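Taltmont 현장 안전 점검 기록 데이터 카드

최종 수정: 2022년 6월 28일
관리: Sheyla Londoño

개요

Taltmont 증축 공사에서 작성한 추락 방지 점검표를 표 형태로 옮긴 자료입니다. 전체 318건이고, 한 행이 점검표 한 장에 해당합니다. 원본은 종이 양식이며 Zarex 양식과 Dvořáček 양식 2종이 섞여 있습니다. 두 양식은 항목 이름이 비슷해도 묻는 내용이 다릅니다. 합쳐 놓은 열을 그대로 믿지 마십시오.

파일 구성

checks.csv 점검 본문
sites.csv 구역 코드와 층
forms.csv 양식별 항목 대조표
notes.txt 옮겨 적을 때 판단이 갈린 부분

인코딩은 UTF-8입니다. 엑셀에서 바로 열면 구역 코드 앞의 0이 사라지니 텍스트로 불러오십시오.

주요 열

form_type: 양식 종류. 비어 있으면 어느 쪽인지 알 수 없는 장입니다.
harness_ok: 안전대 상태. 값은 Y, N, 빈칸입니다. 빈칸을 Y로 채운 집계를 본 적이 있는데 근거가 없습니다.
rail_ok: 난간 상태. Dvořáček 양식에서는 개구부 덮개까지 한 칸에 묶여 있습니다.
inspector: 점검자 기호. 이름은 지웠습니다.
remark: 비고. 맞춤법은 고치지 않았습니다.
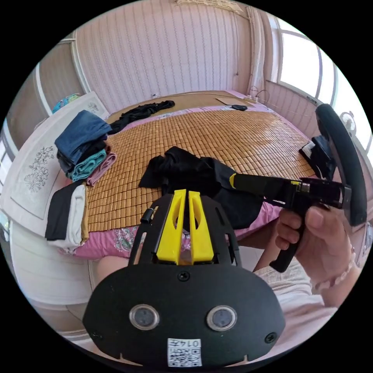 검은색 손잡이형 그리퍼와 노란색 집게부

이 자료를 어디까지 믿을 것인가

"이상 없음"이 지나치게 많습니다. 현장이 정말 안전했을 수도 있고, 점검자가 칸을 위에서 아래로 한 번에 그었을 수도 있습니다. 종이만 봐서는 구별되지 않습니다. 비고란까지 같은 문구로 채워진 장이 연달아 나오는 구간도 있으며, 해당 행에는 dup_remark 표시를 달았습니다. 표시가 없다고 해서 제대로 점검했다는 뜻은 아닙니다.

2월분은 더 의심스럽습니다. 작성 시각이 거의 모두 정각입니다. 삭제할까 하다가 남겨 두었으니 시간대별 분석에서는 빼는 편이 낫습니다.

Grirnotden 쪽에서는 이 표로 하도급 업체별 안전 점수를 매기자고 했습니다. 저는 반대합니다. 점검표를 성실하게 쓴 업체일수록 지적 사항이 많이 남아 점수가 깎입니다. 교육 이수 여부나 실제 사고 기록도 여기에는 없습니다.

써도 되는 용도

양식 개선 검토, 빈칸 발생 양상 확인, 손글씨 전사 규칙 시험.

쓰지 말아야 할 용도

업체 평가, 사고 예측, 안전 교육 효과 주장. 보호구를 착용하면 사고가 줄어든다는 말을 이 표로 뒷받침하려는 시도도 마찬가지입니다. 사고 열이 없습니다.

알려진 문제

4층 구역 코드가 공사 중간에 바뀌었습니다. sites.csv는 새 코드 기준이며, 옛 코드는 old_code 열에 있습니다.
날짜가 번져 읽히지 않는 장은 date를 비워 두었습니다. 앞뒤 장으로 추정해 넣지 않았습니다.

오류를 찾으면 행 번호와 함께 Sheyla Londoño에게 알려 주십시오. 원본 종이와 대조한 뒤에만 고칩니다.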